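Docs > Collection > Handheld > Recording your first batch

Overview | Setup | Recording | Upload | FAQ

Print this page | E-mail this page

Recording a first batch with two handheld grippers

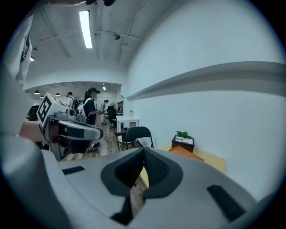 Quick guide for new operators. Assumes you did the setup page already and both grippers are charged, paired and showing up in Tamura. If not, go do that, come back. A first batch should be 91 good episodes of one task in one room, no more. Keep the two grippers where each one's camera can pick up the other for at least part of every episode — the white cube with the black square marker on top of the second gripper is what you want in view, flat face toward you, not turned away. If the cube is in the shot like that at the start, alignment between left and right is mostly painless. If it's hiding behind your sleeve you get to do it by hand later.

Before you start

Pick the task and write it down in one line. "Put the cup on the tray." One verb if you can. We had a batch labeled "tidy up" from Kadalside in January and it was four different tasks depending on who held the grippers. Most of it never made it into training.

Walk the space once. Where do you start, where do you end, what are you going to bump into. People in the background are fine, they move around, the model needs to cope with that anyway. Tell them you're recording, and get the consent form signed before the first take. Form is in the Skindbridge folder.

Lights: whatever is on at the start stays on until the batch is finished. Same for blinds.

Wipe both lenses. Yes again.

Calibration pass

1. Hold both grippers out in front of you, elbows bent, jaws open.
2. Press start on the left one. Wait for the tone. Then the right.
3. Bring them together slowly till the jaws nearly touch, then apart again to shoulder width. Do it twice.
4. Look around the room, slow. Left wall, right wall, a bit of ceiling, floor. This is for the map. Blank white wall on its own gives the tracker nothing to hang on to, so get furniture and corners in there too.
5. Open and close each gripper all the way, 7 times. Count out loud if it helps. The script looks for exactly that many and rejects the session otherwise.
6. Stop both.

Check the session in Ilasus before going further. Green on both sides, carry on. Yellow on one side usually means you moved too fast in step 4. Red, restart the app and do the whole pass over.

Redo calibration when you change rooms, swap a battery, or drop one. Also if somebody moves a big peice of furniture while you're at lunch.

Recording

Start every episode from a slightly different spot. Half a step left, half a step right, a bit closer. Same with the object — turn it, shift it, don't line it up with the edge of the table every single time.

Jaws open, hold still for one second, go. Hold still again at the end. The cutter uses those still moments to find the edges, and without them you end up with two episodes glued together.

Speed: the pace you'd use handing somebody a full cup. New people either rush or go into slow motion. Slow motion is worse, the robot learns to dawdle.

Only touch things with the jaws. No knuckles, no nudging with the gripper body, no helping with a knee. If the robot can't do it the same way then we can't use it.

Keep your forearms low and back. A bit of sleeve at the side is ok, an arm across the middle is not.

When you miss a grasp

Don't stop. Open, back off, try again, finish the task, tag it "recovered". Those are useful and we never have enough of them. What we don't want is a miss followed by thirty seconds of chatting with the gripper pointed at the floor. Tag that "discard" right away, you will not remember which one it was.

Dropped the object off the table: discard.
Someone walks right between you and the object: discard.
Someone walks past behind: keep.
Phone rings: keep, we strip audio.

Break after every block. Arms get tired before you notice and the tracks start to sag, you can see it in the height plot.

Checking the batch

Plug both grippers in and let Tamura pull the files. Don't unplug one to save time, it pairs left and right by session and a half copied session confuses it badly.

Then in Ilasus:

- Sort by length. Very short ones are false starts. Very long ones are usually two glued together.
- Sort by tracking loss. Watch the worst few all the way through.
- Open 4 at random and play left and right side by side. Jaw closing on the object should match what you see on both. If one lags, flag the session and leave it alone, Remo Brunner will re-sync it.
- Check the task line is on every episode and spelled the same. "Cup on tray" and "cup to tray" count as two tasks.

The full set for the current model is 1,664 episodes across all rooms, so your batch is a small part of it. Bad ones still hurt. If you're torn on one, discard it.

Upload

Hit Submit batch, put your initials and the room name in the note. Leave the grippers on the charger with the jaws open, closed jaws flatten the pads overnight.

Questions about tags or the consent form go to Blair Moncrieff. Anything with tracking or sync, Remo. Send the session name with it please, a screenshot of the red light doesnt tell us much.

Page updated August 12, 2026

Overview | Setup | Recording | Upload | FAQ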